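Folding and Storing Hemmed Cloths
September
By Yaqin Dong, Linen Services, Loltau House

This guide sets out the standard method for folding light cloths with a stitched, ruffled edge. It applies to all small cloths issued from the Loltau linen room and replaces the notes previously kept in binder 1048. Questions should be directed to Kedir Gidey at the Lerno Street desk.

Before you begin

Clear a flat tabletop at least twice the width of the cloth. Wipe the surface and allow it to dry. Cloths must be fully dry before folding. Any item with a loose thread longer than a fingertip should be placed in the mending tray and entered on the repair sheet.

Thin fabric with an overlocked border behaves differently from a plain flat hem. The border is stiffer than the center and tends to curl under itself, particularly after machine drying. Most uneven stacks can be traced to a border that was folded while still curled.

Procedure

1. Lift the cloth by one corner and let it hang. Do not shake it over the table.

2. Find a second corner by following the colored edge with the other hand. Keep light contact with the edge along its full length. If the cloth has twisted, stop and turn the hanging portion until the edge runs in one direction.

3. Lower the cloth to the table with both corners held, laying the far side down first.

4. Smooth from the center outward with a flat palm. Press the ruffled border down with the fingertips, but do not stretch it. Stretching makes the ripple permanent.

5. Bring the two upper corners down to meet the lower corners. Align the corners first and the edges second.

6. Fold once more from left to right, then turn the cloth so that the closed fold faces you.

7. Place the cloth on the stack with all closed folds on the same side.
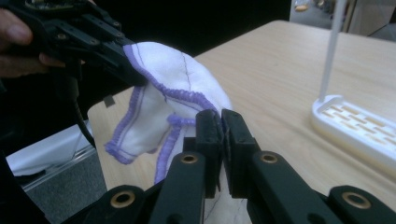
White cloth with a lavender-purple overlocked edge, held at one corner and along a fold of the border.

Storage

Stack no more than 7 cloths to a pile and 4 piles to a shelf. Cloths with colored edging are kept apart from plain white items and are stored on the Peng shelves. Label each shelf with the size and edge color. Stacks that lean should be taken down and refolded before new items are added.

Staff folding for the Skisteck rooms should set aside 5 additional cloths for each delivery and record them on the outgoing sheet.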